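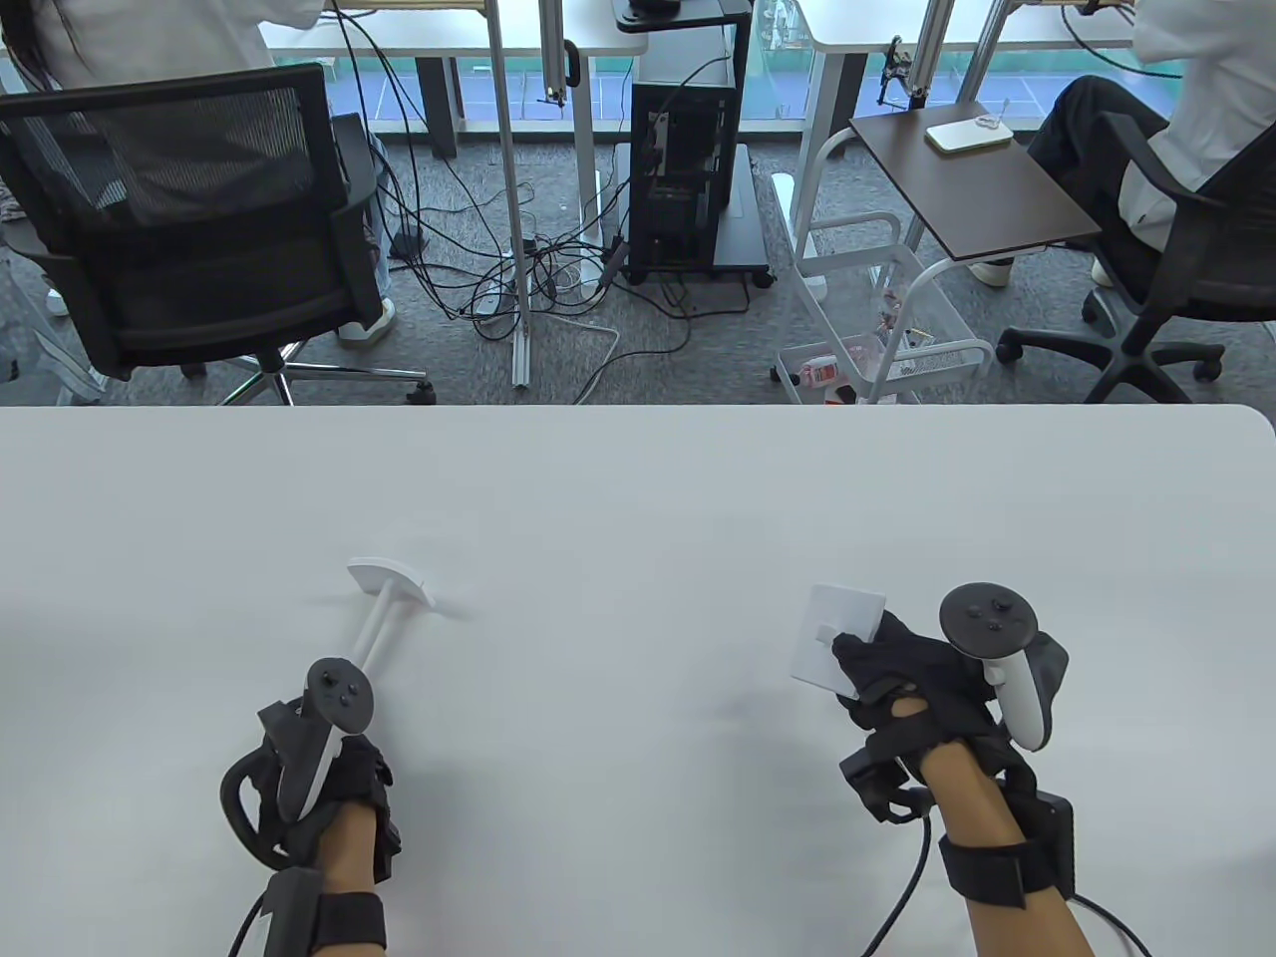
Starkgate Open Office — Workstation and Walkway Safety Checklist
Inspection date: 2024-08-23
Area: carpeted side, desks and the long white table
Form 116, with comments

Thank you to everyone who kept working and put up with me peering under the desks. I've written more than the boxes allow, as usual, so please read the comments as well as the ratings!

1. Floor and walkways
Carpet flat, no lifted edges: OK
Route to the exit open: OK
Cables clear of feet and chair wheels: NEEDS ATTENTION
Comment: This is the big one. There are black and white cables tangled on the carpet between the desk chair and the computer cart, right where a caster can roll over them. I'd love to see them gathered into one sleeve and run along the back.

2. Power
Plugs fully seated: OK
Power strip off the floor: NEEDS ATTENTION
Comment: The strip is close to where people rest their feet. A bracket under the desk would do it, and Fudmont stocks a plain one (we used them upstairs last December and they have held up nicely). 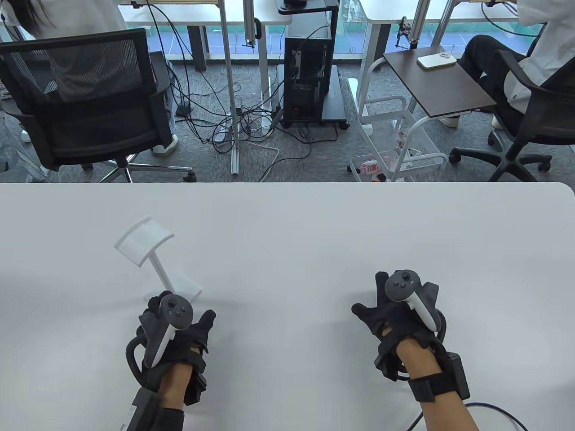

Items 1 and 2: cables and power strip on the carpet, computer cart behind the table.

3. Chairs
Five-star base sound, no cracks: OK
Casters roll freely: OK
Height lever works: OK on all but one
Comment: The sticky lever is on the chair tagged 307. It still goes up and down if you are patient with it, but I have put in a request all the same.

4. Tables and desks
Steady when leaned on: OK
Edges smooth: OK
Top kept clear of drinks: OK
Comment: The white table is a pleasure to inspect. Please keep bags from underneath it too — knees need the room.

5. Computer cart
Wheels locked: NOT LOCKED, corrected during visit
Tower sitting level: OK
Comment: It only takes a tap of the toe, so do get in the habit after you move it.

6. Small items
Side table stable, nothing hanging over the edge: OK
Loose leads on the tabletop kept short: PARTLY
Comment: A lead that trails off the front of the table can catch a sleeve or a chair arm. A couple of clips would be plenty.

Open actions: items 1, 2, 3 and 6. I'll come by again once the cable sleeve is in.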